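De : Danica Tóth
À : liste couture-du-quartier
Objet : Re: [couture] laver les coupons avant de couper ?

Bonsoir à toutes et à tous,

Je réponds à Maëlle avec du retard, pardon, j'ai passé la semaine à déménager mon stock de tissus du grenier à la cave (mauvaise idée, j'en reparle plus bas).

> Le message de Maëlle :
> J'ai acheté une popeline chez Pernance pour une robe d'été et la
> vendeuse m'a dit que ce n'était pas la peine de la laver avant.
> Ma mère dit le contraire. Vous faites comment, vous ? Et si je
> lave, il faut repasser tout le coupon ou juste l'endroit où on
> coupe ? J'ai 2 mètres, pas plus, je n'ai pas droit à l'erreur.

Ta mère a raison ! Enfin, je suis de son côté. J'ai cousu une chemise pour mon frère en février sans rien laver du tout, elle lui allait très bien le premier jour, et après la première machine les manches lui arrivaient au milieu de l'avant-bras. Il la porte pour jardiner, il est gentil.

Alors voilà comment je m'y prends, dans l'ordre :

1. Je surfile les deux bords coupés, au zigzag, sans m'appliquer. Sinon tu retrouves une pelote de fils dans le tambour et tu perds deux bons centimètres de chaque côté. Avec 2 mètres tout ronds, ça compte.

2. Je lave comme je laverai le vêtement fini. Si ta robe doit passer à 40, tu laves le coupon à 40. Les couleurs foncées, je les mets toutes seules la première fois (j'ai eu un lot de torchons roses, merci le lin bordeaux de chez Cui).

3. J'étends bien à plat sur le fil, lisière contre lisière, jamais en boule sur le radiateur. Et je repasse TOUT le coupon, Maëlle, pas seulement le coin où tu coupes, sinon ton droit-fil part de travers et tu t'en aperçois à l'ourlet.

Pour les petits morceaux, chutes, serviettes, doublures de poche, je me contente de tirer un peu sur les coins en diagonale, un coup dans un sens, un coup dans l'autre, et je plie.
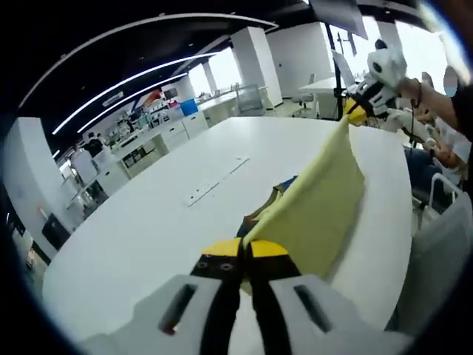
4. Je note sur un bout de papier épinglé au tissu : la longueur après lavage, la température, et le magasin. J'ai retrouvé comme ça que ma viscose Droltberg avait perdu 11 centimètres, onze !, alors que je l'avais achetée au plus juste pour une jupe longue. C'est devenu une jupe au genou.

Pour ce qui ne se lave pas en machine (lainages, soie), je donne un bon coup de vapeur à distance et je laisse reposer la nuit. Je ne sais pas si c'est très orthodoxe, si quelqu'un fait autrement je suis preneuse.

Et la cave, donc : ne rangez pas vos tissus à la cave. Au bout de trois jours ça sentait déjà le champignon, j'ai tout remonté, 12 cartons, deux étages. Je cherche des boîtes qui ferment bien, si vous avez une adresse pas trop chère je veux bien.

Ah, et Maëlle, si tu n'as pas encore coupé, garde-toi la lisière, ça fait de très bons liens pour attacher les tomates.

Bises,
Danica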